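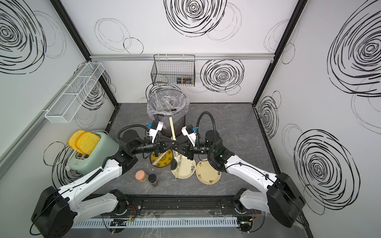 Why does toast smell so much stronger than bread, one reader asked us, when it was the same slice two minutes ago? Several other readers wanted to know the same thing, so this page is about what goes on between the bread bag and the plate.

What is in a slice of bread?

Bread is mostly flour and water. Flour contains starch, a little sugar and some protein. Water is mixed in to make dough, and plenty of it is still there after the loaf has been baked. A fresh slice feels soft and bends easily partly for that reason.

How a toaster works

Inside each slot of a toaster are thin wires. When you push the lever down, electricity flows through them. The wires resist the electricity, and this makes them hot enough to glow orange. They don't touch the bread. The heat crosses the gap as rays you can't see, called infrared rays. You feel the same kind of heat on your face when you sit near a campfire.

First the heat dries the outside of the slice. The water turns to steam and drifts out of the top. Once the surface is dry it can get much hotter than boiling water, and then the browning begins. 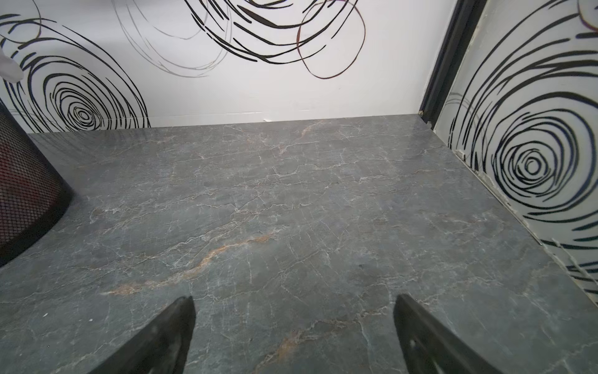 Browning is a chemical change. Sugars and proteins in the bread join up and make new substances, some brown and some with a strong smell. Scientists call this the Maillard reaction (say "my-YAR"). The smelly ones float through the air to your nose, and that answers our reader's question. Plain bread has fewer of them, and most are in the crust, which browned in the oven when the loaf was baked.

If the heat goes on too long, the surface turns black. Black toast is mostly carbon, and it tastes bitter.

Can you turn toast back into bread?

No. You can make toast soft again by putting butter or soup on it, but the brown color and the toasted taste stay. The new substances don't come apart.

Where the crumbs go

Crumbs fall through the slots to the bottom of the toaster. Many toasters have a tray there that slides out. Ask an adult to unplug the toaster and let it cool, then tip the crumbs into the trash. Old crumbs can smoke or even catch fire.

Never put a fork or a knife into a toaster — metal carries electricity straight to your hand.

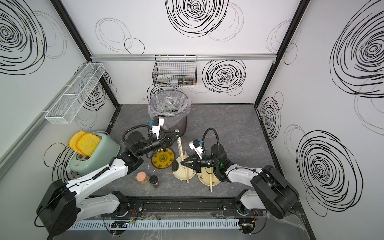
Words to know

Infrared: a kind of light that people can't see but can feel as heat.

Starch: the part of flour that fills you up and gives you energy.

Carbon: the black material left when food burns.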